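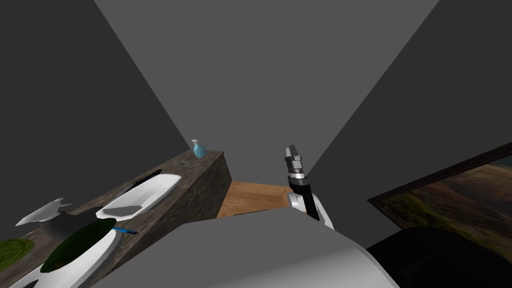
4. Wiping habits and where the cleaner is kept

4.1 What we asked

Diaries first, interviews after. Each household in Turholm and Brovodau kept a paper diary for 15 days and wrote down every time a kitchen surface got wiped, what with, and what set it off (a spill, cooking, guests coming, nothing in particular). The diary page was deliberately short. An earlier version had boxes for time of day and for who did the wiping, and people in the pilot simply stopped filling it in after the first weekend. So those boxes went. We lost the time of day data, which we regret, see 6.

Diaries went out in March, by hand where possible. In Brovodau the stairwell mailboxes turned out to be shared between flats and a few booklets ended up with the wrong family – these are left out. Eleven booklets came back too thin to use. Thin meaning whole days blank with no note saying nobody was home. We didn't chase them.

Coding was done in Drukari using the Engebretsen sheet, with one change. The original sheet treats "wiped with water only" and "wiped dry" as one category. Our households did not see it that way at all. A dry wipe was for crumbs. A wet wipe was for anything that could be felt with the hand. We split them. Comparison with the older Engebretsen results is therefore only possible if the two are added back together, as in the second half of the results table.

4.2 Triggers

Cooking is the main trigger in both towns, no surprise. Spills second in Turholm, but in Brovodau second place goes to what we ended up calling handover wiping: one person is done with the kitchen and another is about to start. It is common in flats with a grandparent living in, less so elsewhere. Nobody had named it on the diary page, it came out of the free text line. Typical entries: "before Mother comes in," "so she doesn't say anything," "left it clean for him." We had no code for this and had to go back thru every booklet a second time.

Wiping before eating was rare. Wiping after eating, very common, and often done by somebody other than the cook. The interviews suggest a plain division of labor here, in some homes spoken out loud and in others never discussed. Where it was never discussed there was more grumbling. We make no claim about cause.

Guests are a special case. Households expecting visitors wiped surfaces that had not been mentioned once in the rest of the diary: top of the refrigerator, the window sill, the inside edge of a drawer. Several people laughed about this in the interviews. One said her sister in law is tall and that explains the refrigerator.

4.3 Distance

Now the question the section is named for. Does it matter where the cleaner stands? Older advice leaflets say put it away, under the sink, door closed. The leaflets are about child safety and fair enough. But a product behind a door is used less often, at least by the people who told us so themselves. Households who kept a bottle standing out reported wiping in passing, on the way to something else. Those who kept it in a cupboard reported fewer and longer sessions. Total minutes may well come out the same. We can't say, the diary has no durations.

We measured reach in steps from the stove, as told by the participant and not checked. About 60 percent put the bottle within two steps. The rest is spread out, with a small group keeping it in the bathroom or hallway. The hallway group is all Turholm, older building stock, kitchens with next to no storage. They also had the fewest entries for small crumbs and specks. Either those kitchens have fewer crumbs or, more likely in our veiw, people don't walk to the hallway for a crumb.

A cloth matters too. Bottle out and cloth away works about as badly as both away, going by the free text. People fetch the cloth, forget the bottle, wipe with water. Paper towel households are different again and should really be their own paper.

Figure 4. Rendered kitchen counter with a dark stone-textured top. Light blue bottle at the far end, a small dark object on the surface closer to the viewer.
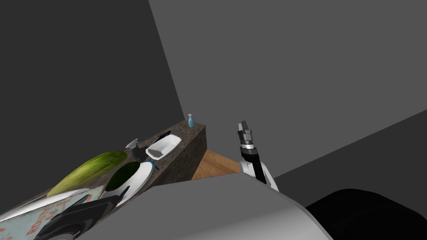 Adoración Mateos, commenting on a draft of this section, thought we had the direction backwards. People who care about a clean counter leave the bottle out, she wrote, and they would wipe just as often if you hid it in the cellar. Her own suggestion was to have households swap storage habits halfway through the diary and see what moves.

Fair. We can't rule it out with the data we have. The closest thing to a test is the six households who moved the bottle during the diary period for reasons of their own: a repair under the sink, a toddler starting to climb, a new shelf. In most of them the number of entries shifted in the direction we would expect. Not in all. The toddler family put everything up high and wiped more than before, but then a toddler who climbs also eats standing up, and so on. Too few to lean on. The swap design is the better one and we would do it that way next time.

A second comment, from Purificación Aranda, concerned the word "clean." Our diary page used it in the instructions and nowhere defined it. She is right that this probably pulled some entries toward tidying. Clearing mail off a counter got written down as wiping in several booklets. Where the free text made this obvious we recoded. Where not, it stayed.

4.4 Surfaces

Short section, little to report. Counters lead, then table, then stove top. Dark mottled counters came up in the interviews as a mixed blessing: crumbs don't show, so they stay. People with plain white tops complained about the opposite. A few said they wipe a dark counter by touch, running a palm along it first. This fits with the dry/wet split in 4.1 and we would of liked to ask everyone about it, but it only came up late, when the Turholm interviews were already finished.

Handles and faucets almost absent from the diaries. When asked, people said they do them "with the rest." Possibly so. The page had no line for them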